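Entryway and Key Hooks: Walk-Through Checklist
Tawhiri House, front entry
Checked by Bheki Nkuna, comments included (sorry, there are a few of them)
August round

1. Floor tiles sound, no lifted corners
OK. I went over the whole floor in my socks, which I do recommend, as your feet will find a loose tile long before your eyes will. The grout is faint in places but it's holding.

2. Walkway clear from door to door
OK with a comment. It's a narrow spot with doors opening onto it, so one stray boot really does matter. Please keep bags on the shelf upstairs, even if you're only popping in for a minute (I know, I do it too).

3. Wall hooks firmly stuck
OK. I gave each one a good gentle tug and hung the heavy Skudia padlock set on it while I had my tea, and they all stayed put. These are the adhesive sort, so if one starts to peel, please don't press it back and hope! Take it down, wipe the wall with a dry cloth and let me know.

4. Keys and tags hung where they belong
Needs attention. Paora Cosgrove asked whether the fluffy keychain could have its own hook, and I think that's a lovely idea. It's bulky, and it's much easier to grab in a hurry if it has a bit of room beside it. The cupboard key, number 112, was in my own coat pocket, and it's now back.

5. Drink bottles
Needs attention. Lids on tight, please, and nothing left standing on the floor by the door. Tile gets dreadfully slippery with even a small spill, and we have folks coming through in all kinds of footwear.

6. Light over the entry
OK. New bulb went in at 4 in the afternoon, and the colour is far kinder than the old one.

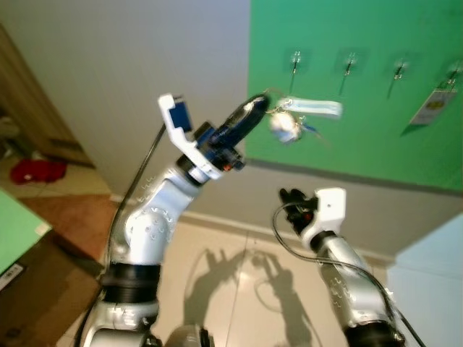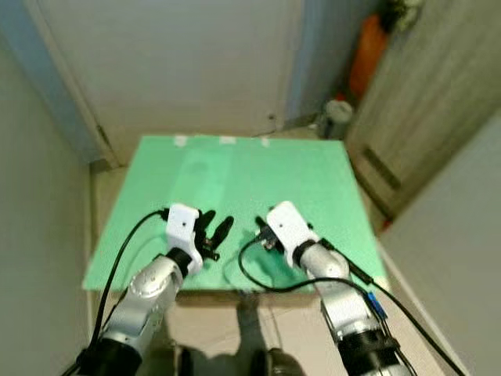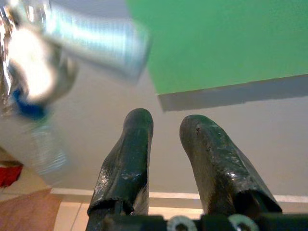
7. Door closers
One OK, one slow. The slow one needs a quarter turn on the screw, and I've left the Trudora screwdriver in the top drawer for whoever gets there first. Let it close on its own a couple of times before you call it done, and mind your fingers.

8. First aid box in date
OK, apart from the eye wash, which I've put on the Wimen order along with more plasters.

Next check: same list. Paora has offered to do it, and the clipboard is on the kitchen counter.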